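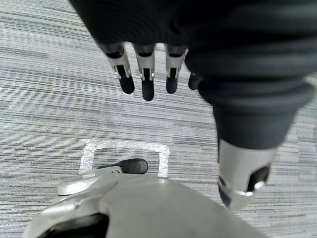

Dark charcoal ribbed sleeve, wide at the top and narrower further down.

July 26, 2025
Posted by Kendra Simard to the Huerta sewing list
10 replies

Subject: Re: ribbed fabric and the tapering sleeve

On the earlier thread, Orero wrote:

> I've cut this sleeve twice and it still bags above the narrow part.
> The pattern says to "ease to fit." Ease what? To fit what?
> Also, does anyone press the creases out of ribbing, or do we
> all just live like this? I have the Viso pattern, number 1434,
> if that means anything to anybody.

It means plenty to me. I have cut 1434 more often than I have cut my own hair, with similar results.

The bagging comes from trying to get from wide to narrow in too short a stretch. Start the taper higher up. Mine begins nearly 20 centimeters above where the pattern wants it, and I draw the line by hand and ignore the notches, which I believe were placed by someone on a bus.

As for creases, look at the photo. You get soft folds straight across, a bit of sheen on the ridges and dark in the dips. I like that on a charcoal. On a pale color it looks like you slept in it. If you must press, use steam, hold the iron off the cloth, and stop before you feel you've accomplished anything. I flattened a whole yard of Trerkel rib last November and it never forgave me.

Leave the narrow end unhemmed until you've tried it on and bent things. Then pin, bend again, swear, and sew with a narrow zigzag. A straight stitch will pop the first time you reach for a high shelf – ask me about the library.

I still have the remnant if you want a test piece. It's free, but you have to take the buttons too.

Kendra

Contact the list owner | Back to top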